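Koltstead Neighbours opens second round of Warm Homes help for older residents

For release: April

Koltstead Neighbours is very happy to announce that its Warm Homes scheme, which helps older residents with the small and middling repairs that make a house safe and comfortable to live in, will take new requests from this month. The scheme is open to anyone aged 65 or over who lives in Koltstead or in the streets on the Kos side of the railway, whether they own their home or have a long lease on it.

The first round closed at the end of last summer, and in that time 255 homes had work done. Most of it was the kind of job that people put off for years while telling themselves it isn't too bad really: a back step that has come away from the wall, a gutter that empties itself down the kitchen window, a bathroom with nothing to hold on to, a front door that has to be lifted before it will shut. A good many were larger than that, and we replaced boilers, rewired kitchens and mended more flat roofs over more rear extensions than we had ever imagined Koltstead possessed.

We had 409 requests in all, so we are well aware that there are households still waiting to hear from us, and we would like to say to them first of all that they have not been forgotten. Everyone who applied in the first round and did not get a visit will be carried over to the front of the queue. There is no need to fill in the form again, although if your telephone number has changed, or the problem has got worse over the winter (and we know that for several of you it has), please do ring the office and let us know.

The new round will run for two years, which is the longest stretch of funding the scheme has had. It is paid for by a grant from the Alska Fund, together with the money raised at last autumn's street fair and a good number of smaller gifts from people living in the neighbourhood, some of whom had work done on their own homes and wanted to pass something on. We are more grateful for these than we can easily say in a press release. 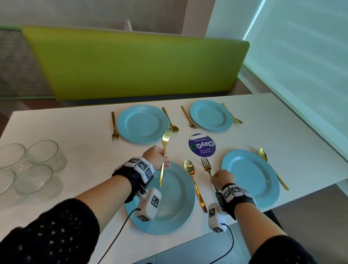
Photo: Koltstead Neighbours

Repairs will again be carried out by Privemik, the local building firm that looked after the first round. Residents were very kind about the Privemik crews in the comments they sent back to us, and several mentioned that dust sheets were put down without anybody having to ask. The firm has agreed to keep its hourly rate where it was for the whole of the new round, and it will be taking on two apprentices from the Koltstead area to work alongside its joiners and plumbers.

How it works is much the same as before. Once a request comes in, someone from our office will telephone to talk it through, and then a surveyor will visit at a time that suits the household. Family members, neighbours or friends are welcome to be there too. The surveyor will look at the job you asked about and will also, if you are happy for them to do so, walk round the rest of the house and make a note of anything that might cause a fall or a leak later on. You will get a letter afterwards setting out what we can do and when. Nothing will be started until you have signed and returned it.

Most households will pay nothing at all. Those with larger savings may be asked to put something towards the cost of materials, and this will always be made plain in the letter before any work is agreed. Nobody from the scheme will ever ask for cash on the doorstep, and all surveyors and crew members carry a card with their photograph on it. If you are in any doubt about a caller, please keep the door closed and ring us, and we will gladly tell you whether we sent them.

The scheme can help with steps, handrails and ramps, grab rails, leaking roofs and gutters, unsafe wiring, heating and hot water, door and window locks, draughts, and floors that have become uneven or soft. It can't, we are sorry to say, take on general decorating, garden clearance, new kitchens or work on communal parts of a block of flats, although we keep a list of other places that may be able to help with these and are always pleased to send it out.

Forms can be picked up from the Koltstead Neighbours office, the library, both doctors' surgeries and the chemist on Kos Road, or we can put one in the post. Large print copies are available. If forms are not your favourite thing, you are very welcome to come in and have one of us fill it in with you over a cup of tea. The office is open on weekday mornings from 9.30 until noon, and there is a ramp at the side entrance next to the bicycle stands.

Anyone without heating or hot water, or with a fault that makes it unsafe to stay in the house, should tell us when they first get in touch, as a small part of the grant has been set aside for urgent work and can be used without waiting for the ordinary survey.

Notes to editors

Koltstead Neighbours is a residents' association covering Koltstead and the Kos side of the railway. Membership is free to anyone living in the area.

Warm Homes is funded by the Alska Fund and by local donations. Building work is carried out by Privemik.

Press enquiries should be made to the Koltstead Neighbours office during opening hours. Some residents who had repairs done in the first round have said they would be willing to speak to local newspapers and radio, and we can put reporters in touch with them.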